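Visiting a robotics open day with kids, what is there to see?

Asked by Lucienne Carré in Local Events and Days Out
Viewed 347 times - 3 answers

My two (aged 8 and 11) want to go to the robot open day at the Mokstead building in Clunville this September. I have been to things like this where everything was behind glass and a video played on a loop. The flyer only says "household tasks, live" and gives a start time of 10 a.m. Has anyone been to an earlier one? I would like to know what the robot does, how close you can stand, and if there is enough to fill a morning. We would be coming by bus, 4 stops from the station.

Answer 1
Flynn Sutcliffe

I went to the spring one. The part most people came for was the fridge demo. There is a refrigerator next to a white table with a yellow basket on it, and the job is fruit: basket, fridge, shut the door, and later the other way. It is slow. The hand goes in, stops, moves a little, stops again. My son thought it had crashed the first time it did that.

The hand is a black soft-looking one and it holds the fruit more from underneath than by squeezing.
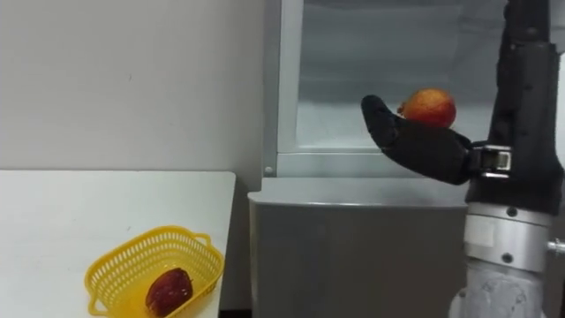 Konrad Tanner: Slow is right, but I would still take an 11-year-old. Ours asked the presenter why it didn't just drop the fruit in and got a proper answer about grip force that went on for five minutes. The 8-year-old might want a snack by then.

Flynn Sutcliffe: Fair. I should have said there is a question time after each run. Runs are 19 minutes on the schedule, and the one I saw went over.

To answer the other parts, no glass. There is a line of tape on the floor and you stand behind it. Small kids are let through to the front. I would not plan on more than an hour and a half in total - the rest is posters and a table where you can sign up for a newsletter.

Answer 2
Hugo Aubert

Flynn covered most of it. I would add that the robot is bigger than you expect if you have only seen the arm. It is a full humanoid with legs, silver and black, with a pack of wiring on its back and a purple rope coming off the top of that. Cables hang down behind it too. If your kids are picturing something from a movie, tell them beforehand, mine were a bit let down by the cables and then spent the whole time asking what each one did.

Try to stand to the side. From straight behind you mostly get its back. From the side you can see the raised arm, the open top section and the apples all at once. 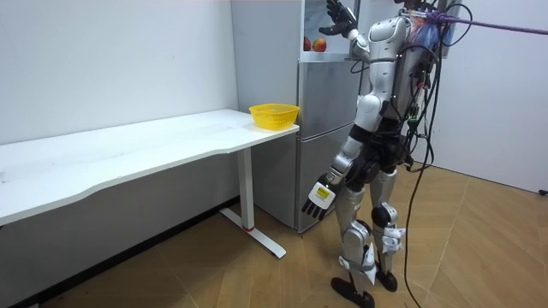

Answer 3
Romain Caron

Yes its good. Parking is bad. Get there early.

Edit: somebody messaged me for more so here goes. Doors open before the start time on the flyer, we were let in at 9:40. There are 130 places and they do stop people at the door when it is full, so reserve on the Brullska page if it is still working. It was down when I tried and I had to phone. Free entry. The coffee is from the Pintér van outside, cash only when I went.

The room has a screen that shows the view from the robot's side, and I liked that better than watching the robot. You get the fridge head on, top compartment open, frost in it, and the basket down in the corner. The presenter talks over it and says what the robot has to find before it can move: the edge of the opening, the door, the basket. My daughter followed that much better than the talk with the slides.
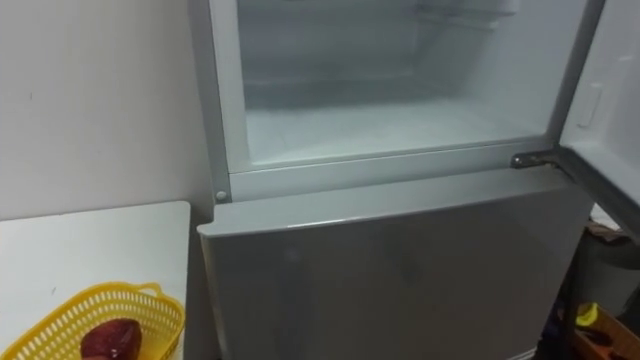

Open freezer compartment, with the basket on the table at left.

Bus is fine by the way. The stop is across the road from the side entrance, and the side entrance is the one you want - the front one is for staff.

Lucienne Carré: Thank you all. I phoned and got three places. Will bring snacks.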